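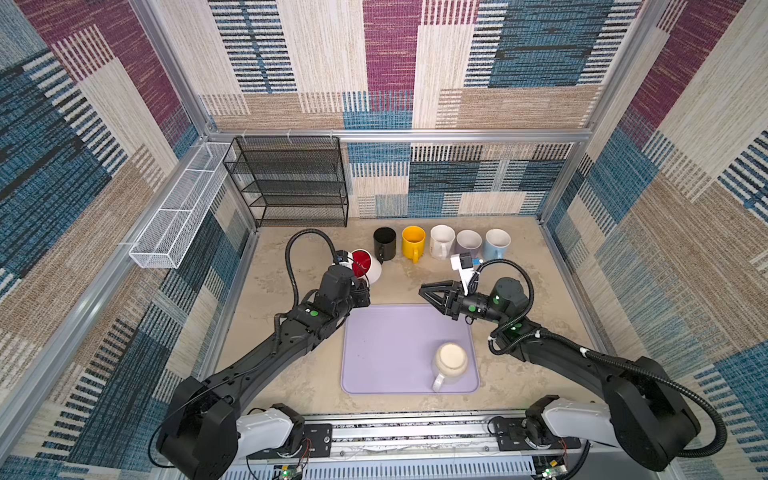 Mugs along the back of the counter, wire rack in the corner.

From: Hauke Sauerland
To: prokov-water
Date: 30 Sep 2026
Subject: Re: Scale in Stöcker boiler downstream of softener

On the Prokov list, R. wrote:
> We have a Stunell softener feeding a Stöcker undercounter boiler.
> Raw water is 253 ppm as CaCO3. The boiler was descaled in
> January and is throwing low-flow errors again. The Etidel strips
> read zero hardness at the softener outlet every time I check.
> Is the resin shot, or is the scale coming from somewhere else?

A zero reading at the time you check does not tell you much. The outlet will read zero for most of the service cycle and then climb over a fairly short volume as the bed is exhausted. If you always test in the morning, after an overnight regeneration, you are testing the best water the unit makes.

Check the meter setting first. Ours had been left at 789 gallons between regenerations, a figure carried over from an older site with softer feed water. At 253 ppm the bed ran out well before that, and the rest of the cycle went to the boiler as nearly raw water. The error codes lagged by several weeks, which made the cause hard to spot. I reset the meter to 600 gallons and have seen no breakthrough on the end-of-cycle samples.

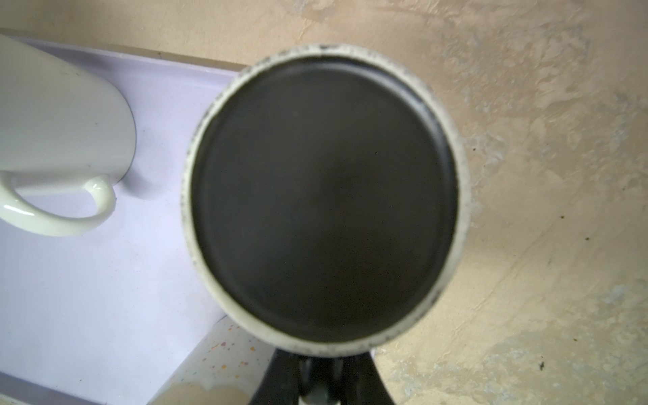
Take those samples at the boiler inlet and not at the softener. On our Stunell the bypass valve did not seat fully, and the inlet read 38 ppm while the outlet port read zero. A new seal kit fixed it. You can separate the two faults by closing the isolation valve upstream of the bypass tee, provided your installer fitted one.

On the strips: Etidel strips are fine for yes/no but the low end of the color chart is hard to read under warm light. I would use a drop titration for anything you plan to act on. Rinse the vial with sample water before filling it, and count drops to the full color change, not to the first hint of blue.

I would not replace the resin yet. Do the following in order:

1. Read the raw water again, by titration.
2. Log hardness at the boiler inlet through one complete cycle.
3. Check bypass seating.
4. Check that brine is being drawn and the injector screen is clear.

If hardness comes through early with the meter set correctly and brine draw normal, look at the resin. What is the rated capacity on the data plate, and what salt dose is programmed? The second number is in the installer menu.

Hauke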